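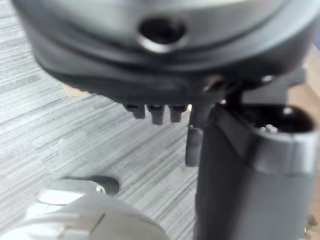

Cavalcanti to Open Regional Piano Restoration Workshop in Sturville

STURVILLE, 2 January 2025 — Cavalcanti, the piano repair and restoration firm based in Ustley, will open a second workshop in Sturville this April. The new shop will handle full rebuilds of grand and upright pianos, along with regulation, restringing and case repair for schools, churches and private owners in the region.

The workshop will occupy the ground floor of the former Nesari furniture building on Canal Street. Cavalcanti signed a long-term lease on the space last fall. Work on the floors, heating and humidity control is under way, and the freight entrance at the rear has been widened so that a concert grand can be brought in on its side without being turned.

"We have been sending a truck to Sturville and back for years," said Gunther Ruppert, managing director of Cavalcanti. "Most of those pianos would have been better off staying closer to home. A long trip in January does an old soundboard no good, and the customer pays for the fuel."

Ruppert said the Ustley shop will stay open and will keep its current staff. Key making and hammer work for both locations will continue to be done in Ustley, where the firm has its presses and its stock of seasoned spruce and maple. Larger jobs that need a lot of floor space will go to Sturville.

The firm has restored 438 pianos since it began keeping written job records. Each record lists the maker, the serial number, the condition on arrival and every part replaced. The records will be copied and kept at both shops, and owners may ask for the history of their own instrument at no charge.

Kohei Shibata will manage the Sturville workshop. Shibata joined Cavalcanti as an apprentice and has led its grand piano bench for the past several years. He will be joined by Rainer Rothe, a case and veneer specialist, and by Itsuki Fukuda, who will be in charge of stringing and tuning. Two more bench positions are open. Applicants should have experience with upright or grand actions, though formal certification is not required.

"The first thing I asked for was north light over the action benches, and we got it," Shibata said. "The second was a separate room for finishing, with its own air. In Ustley we have to stop sanding whenever someone is spraying, and that eats up a lot of the week."

The Sturville shop will have space for 40 instruments at one time, including those waiting for pickup. A small front room will hold a few restored pianos for sale. Customers will be able to try them by appointment.

School and Church Service

Alongside restoration, the new location will offer a yearly service plan for institutions. Under the plan, a technician visits twice a year to tune each piano, check the pedals and action, and write a short report on its condition. Repairs found during a visit are quoted separately, and no work is done without approval.

Nearly 50 schools and churches in the Sturville area have asked to be placed on the list for the plan. Visits will be scheduled by neighborhood, starting with the east side and the river district. Institutions that already have a regular tuner are welcome to keep that person and use Cavalcanti only for shop work — the two services are not tied together.

Evening Classes

Cavalcanti will also run evening classes for piano owners. The first course will cover basic care: where to place a piano in a house, how to keep humidity steady, what can safely be cleaned and what should be left alone. A longer course on the workings of the upright action will follow once the benches are fully set up. Students in that course will take apart and reassemble a working action under supervision.

The classes will be taught by Junpei Miyazaki, who has given the same course in Ustley. Miyazaki will travel to Sturville on class nights and will remain on the Ustley staff.

"People tend to be nervous about opening the lid," Miyazaki said. "By the second evening they have the front panel off and are asking why one hammer sits lower than the rest. I like teaching that part."

Class sizes will be kept small. Tools and practice actions are provided, and no musical training is needed. Dates and fees will be posted at the Ustley shop and at the Sturville public library.

Instruments for Restoration

The Sturville workshop will begin taking in pianos as soon as it opens. Owners who want an estimate before then may contact the Ustley office, which will arrange a home visit. There is a $2,000 minimum for shop restoration work, and smaller repairs will be done in the home where possible. Moving costs are listed separately on every estimate.

Pianos now at the Ustley shop that belong to Sturville customers will be finished in Ustley and delivered as planned.

About Cavalcanti

Cavalcanti restores, repairs and tunes acoustic pianos of all makes. The firm also supplies replacement hammers and key coverings to independent technicians. It does not service electronic keyboards.

Requests for interviews and workshop visits should be sent to the Ustley office, to the attention of Gunther Ruppert.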